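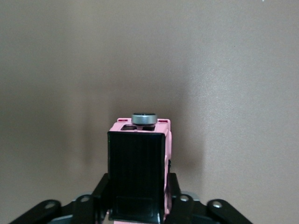
Pink block with the metal cylinder on top, held in the Wulov gripper.

Wulov parallel gripper kit – review after one semester in a school robotics club

I help with the robotics club at the Laur school in Trerimbridge. We are 18 students and two adults, and in October we bought one Wulov gripper kit for our arm. I want to write how it went, as I could find very few reviews before we paid.

The kit comes as flat black parts, a bag of screws and one servo. The manual says 64 steps. Siiri Rimkutė and Byung-chul Ryu built it in three club meetings. The steps are clear until the linkage, where two drawings show the same link from opposite sides and the text does not say so. They put it together wrong one time and had to take the pins out again. Please look at where the pivot holes are before you tighten anything.

When it is built well, the fingers close evenly from both sides. Our task this term is "carry the ring": the arm takes a pink plastic block by its sides, with a short metal cylinder standing on it, and brings it to another table. The cylinder is not fixed, so every shake matters. With the standard settings the gripper closed too fast and the cylinder fell in most tries. Byung-chul made the closing slower in the last part of the movement, and after this change we had 20 good carries in one afternoon.

What I like less: the finger plates are smooth. On hard plastic they can slide if the force is low, and if you make the force high the servo becomes warm. We glued thin rubber on them for some weeks, but it came off, so now we work without it. The screws at the base also become loose – we check them at the start of each meeting. A small bottle of thread glue in the box would be nice.

The software is the free Wodby library. It worked on our old laptops without trouble, but the examples are only for one servo type. Heino Juška, who teaches the older group, wrote to the support and received an answer the next day, with a corrected file.

We used the gripper for over 695 cycles by the club counter, and the links have only a little play now. For beginners of 11 or 12 years I think the linkage is too difficult without an adult at the table. For older students I would buy it again.

Four stars of five. I take one away for the manual.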